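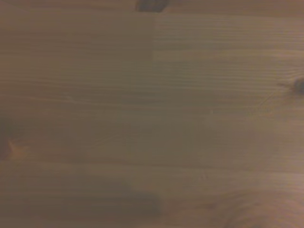
Looking after old novels at home (the musty ones, the wobbly ones and the ones from the church sale)

Bookroom > Tips and fixes > Paper and bindings

I read a lot of old fiction and I buy most of it cheap, so I've ended up with a house full of family sagas in various states of decay. Every May when the sales start up again I get the same emails asking how I clean them, so I've put it all on one page and I'll add to it when I learn something. None of this is for valuable books! If you've got a first edition with a nice jacket, take it to a conservator and keep your eraser in the drawer. I'm talking about reading copies, the kind you take in the bath.

Before it goes on the shelf

New arrivals stay out in the porch in a plastic tub with a lid until I've had a proper look. Open each one over a sheet of white paper and give it a gentle shake, then look at what falls out. Crumbs and dust are fine. Anything that walks goes in a zip bag, all the air pressed out, and into the chest freezer for 14 days. Leave the bag shut when you take it out and let the book come back to room temperature overnight, otherwise you get condensation on the pages and you've swapped one problem for another. I did that to a perfectly good trilogy.

Check for damp while you're at it. Run the back of your hand down the gutter between the pages. If it feels cool and a bit clammy compared with the cover, stand the book on its end, fanned open, somewhere airy and out of the sun. Turn it upside down the next day. Don't put it on a heater, the boards will curl like old toast.

Dusting

Hold the book shut, tightly, and brush the top edge away from the spine with a soft wide brush. I use a clean paintbrush with the metal bit wrapped in masking tape so it can't scratch. Then the front edge, then the bottom. Only after that should you open it, or all the fluff slides down into the pages.

A vacuum is all right if you stretch a bit of old stocking over the nozzle and keep the suction low. I got this from Ginette Lefèvre, who ran the book stall at Cluron for years and would not let a box past her until it had been done.

Cloth covers

Dry first, always. A dry cosmetic sponge lifts a surprising amount off plain cloth, and when it's black you turn it over. Go lightly over gilt lettering or skip it altogether, especially on books from between the wars when a lot of the "gold" was nothing of the sort and comes away on your sponge.

I don't use water on cloth any more. The dye in the reds and dark greens runs if you so much as breathe on it, and once you have a tide mark it's there for good. Shiny laminated covers are a different story, and those can have a barely damp cloth followed straight away by a dry one.

Smells

The big one! I've tried most things people swear by. My order these days goes like this:

1. Air. Stand the book open and fanned, in a dry room with a window open, for a few days. Half the time you can stop there.

2. Bicarb. Put an open dish of it in the bottom of a lidded tub, set a cake rack over the dish, and put the book on the rack. Lid on for 7 days, then sniff. Don't sprinkle it on the pages, you'll be finding grit in chapter nine forever.

3. Plain clay cat litter, unscented, same set-up as above. Slower, but I like it for cigarette smoke. Mireille Pons says charcoal does it better and she's probably right, only I hate the mess.

4. Give up and read it on the verandah.

Dryer sheets come up in every conversation and I wish they wouldn't. They leave a greasy film, and then the book smells of damp and lavender.

Pencil, price stickers and library stamps

Soft pencil comes off with a white vinyl eraser. Start in the middle of the mark and work out towards the edge of the page, one direction only, holding the paper down flat with your other hand close to where you're rubbing. If you go back and forth you'll crumple it. Brush the crumbs out before you turn the page.

I leave nice inscriptions. I've got a withdrawn library copy with 3524 written inside the cover in violet ink and a whole column of due dates, and I wouldn't touch it for the world.

Stickers on a glossy jacket: warm them with a hair dryer on low, a few seconds at a time, then lift a corner with your fingernail and peel very flat and very slow. Any gum left behind usually rolls off under a clean finger. On an uncoated paper jacket, test on the back flap first, and if the surface starts to fuzz, stop. A sticker is less ugly than a hole.

Ink stamps are staying. Make peace with them.

A loose hinge

You open the front cover and it flops, and you can see a gap where the endpaper has come away from the spine cloth. This is the repair I do most and it's so satisfying.

You'll need PVA (get the acid-free sort), a thin knitting needle, waxed paper and something heavy. Stand the book upright with the covers partly open. Dip the needle in the glue, roll it against the lip of the jar so there's only a thin coat, and slide it down the gap between the spine of the pages and the cloth. Twirl it as you go. Do the other end too if the gap runs all the way. Close the book with a sheet of waxed paper inside the cover, press the groove along the hinge with the side of the needle, and leave it under weight till the next day.

Less glue than you think. Then a bit less again. My first attempt was glued shut from the title page to page 30, and I still don't know how the heroine met the curate.

Single loose pages

Tip them back in with a line of PVA along the inner edge, no wider than a matchstick. Mask the rest of the page with scrap paper while you brush it on. Slide the page home, check it's level at the top with its neighbours, waxed paper either side, close, weight, wait.

No sticky tape please. It goes brown and brittle, then falls off and leaves the brown behind. Inès Charpentier sent me a whole Victorian doorstopper that somebody had mended with parcel tape, and I'm afraid it's now a doorstop in the other sense.

Shelving

Keep books of similar height together so they hold each other up. They should be snug enough to stand straight and loose enough that you can take one out by pushing its neighbours back and gripping it by the middle of the spine. Hooking a finger over the top is how all those spines get torn, and yes I still catch myself doing it.

Really big heavy ones can lie flat, two or three to a pile, largest on the bottom. Leave a finger's width behind the row so air can move, and keep shelves off outside walls if your winters are anything like ours. The sunny side of the room is bad news for spines. I lost the colour on a whole set of blue ones in one summer, and now they're a sort of dishwater grey.

If your shelves are freshly painted or varnished, give them a good couple of weeks before you load them. They feel dry to the touch long before they're properly hard and jackets will stick.

Keeping track of a long series

I used to buy the second volume of things over and over. Now I keep a little indexed notebook in my bag, author on the left page and titles on the right, tick for owned and a dot for read. Séverine Moulin does hers on her phone and can search it, which is showing off, but I've never had a flat battery on a notebook.

For anything in several parts I write the reading order on a slip of plain paper and keep it in volume one. A lot of old sagas were reissued under different titles and you can easily pay for the same story twice.

Bookmarks

Plain paper, thin card or ribbon. No leather (it marks), no paper clips (rust), and pressed flowers want a fold of blotting paper round them or they'll print themselves on the page. Armelle Royer uses bus tickets, and they're fine as long as you take them out afterwards, the thermal ones go a horrid grey.

Next I want to write up paperbacks with cracked spines, and I need to try that on a few more of my own before I tell you how to do yours.

We use cookies to remember your settings and count visits to this site. By continuing to browse you agree to our use of cookies. Accept | Manage preferences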